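Robot club, week whatever

So the club finally picked a project for the year and it's tidying up. I voted for the maze again and lost, fine. Žofie Štefanec talked everyone into it by asking which of us had cleaned our room that week, and the silence was pretty convincing!

The plan is simple on paper. We collect a big pile of demonstrations by hand, squeezing the grippers ourselves, picking up trash and dropping it in a bin, and then Vilho trains something on them. Our goal is 327 good ones before the Rostness meet in May. We're at 176 (it was 167 before I put in a long evening with a bag of snacks and a podcast).

What I didn't expect is how much I'd have to slow down. I grab things like a raccoon. Hoi-yan watched a few of my early clips and said they looked like I was late for a bus, and she tossed 9 of them. Ouch, but fair. Now I count to two before I close the fingers and it goes way better.

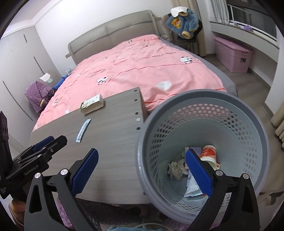
Thin flat stuff is still my enemy. Wrappers lie down and refuse to be pinched, so you have to come in low and almost scrape the surface, and my wrists have opinions about that. Eduard thinks softer pads would help and wants to order a set from Votana. I'd like to try a steeper angle first, mostly as it costs zero dollars.

Next up is doing it with both hands at once, which Vilho swears is easier than it sounds. We'll see. If anyone reading has a trick for tissues, leave me a comment, please!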